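4.2 What people own, and where it ends up

I should say up front that I like dishes more than a researcher probably ought to, so I tried to keep my own taste out of the coding. We had 31 households in the Villanard sample, and 26 of them let us go through the kitchen piece by piece (Godelieve Jansen did most of the visits, usually on a Wednesday evening, when people had just eaten and everything was out). That gave us a little over 300 items of tableware, and hardly any of it matched!

Mixed patterns came up so often that we stopped treating them as a leftover category and gave them a code of their own. Color didn't get us very far. What people talked about was the rim, and then whatever was painted on the face, and they could go on about a painted sprig for quite a while. Figure 3 gives a fair idea of the kind of mix I mean.
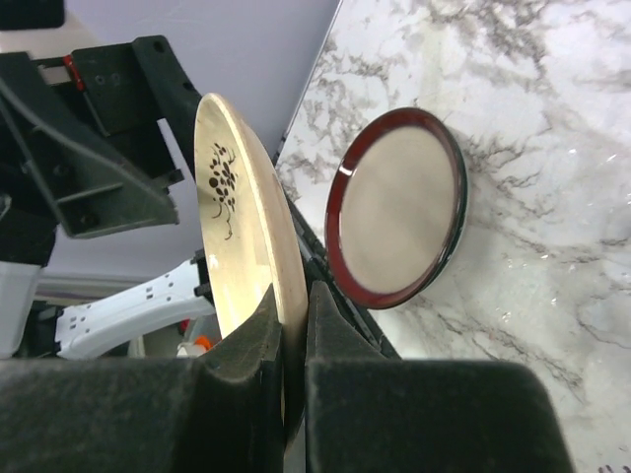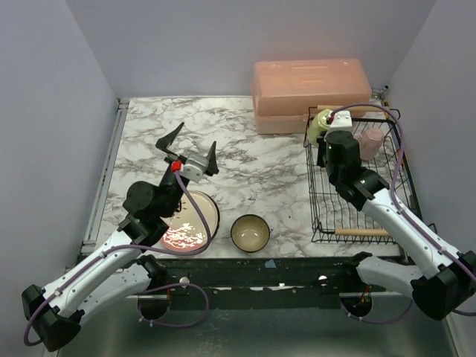
Figure 3. Tableware on a marble-look surface. First picture: a cream plate with a dark brown berry-and-leaf motif, and a red-rimmed plate with a beige center. Second picture: a plate and a small bowl, with a black wire dish rack at the right.

The rack deserves more space than I can give it in this section. In our interviews it was hardly ever described as a place for drying. Henk Nijs, who coded the transcripts with me, started marking every mention of something "living" in the rack, and cups won easily. One woman told us her good cup hadn't seen the inside of a cupboard since December, and she sounded pretty happy about it.

Plates behaved differently. They got stacked, and the patterned ones nearly always went on top, even in homes where the plain ones were used more. Cor Hendriks thinks this is just habit (last washed, first out), and he may well be right, but then I'd expect the order to shuffle from one visit to the next, and in most kitchens it stayed put. I come back to stacking order in 4.3.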